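Why Do Shadows Change Shape?
April 9, 2024

Have you ever tried to run away from your shadow? It's faster than you, every single time! Let's find out what a shadow is and why it stretches and shrinks all day long.

Light travels in straight lines. It can bounce off things, but it can't bend around your body to reach the ground behind you. So there's a patch where less light lands, and that dark patch is your shadow. You made it just by standing there!

Early in the morning the sun is low in the sky. Its light comes in sideways, and your shadow stretches way out across the grass like a giant with noodle legs. By the middle of the day the sun has climbed high, and your shadow shrinks down near your feet. Then it grows again until sunset.

At the Brascombe nature park there's a flagpole with 18 painted stones around it. Kids go out every hour and put a stick where the tip of the shadow falls. Go in June if you can - the noon shadow is super short then!

Shadows have edges, too. Some are sharp and some are fuzzy. Hold your hand close to a wall with a lamp behind you and the edge looks crisp. Now move your hand back toward the lamp. The shadow gets bigger, and the edge goes soft and blurry. 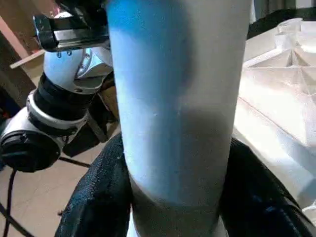
Round things are extra fun. Shine a flashlight at a ball from one side and watch how the bright part slides slowly into the dark part, with lots of in-between grays. Artists call this shading, and they use it to make a flat circle look like a ball you could pick up!

Try it yourself: Stand a paper tube on a big sheet of paper outside. Trace its shadow, wait an hour, and trace it again in a new color. Do that 7 times and you'll have a shadow fan.

Word to know: OPAQUE (oh-PAKE). Something opaque doesn't let light through. A brick is opaque. So are you!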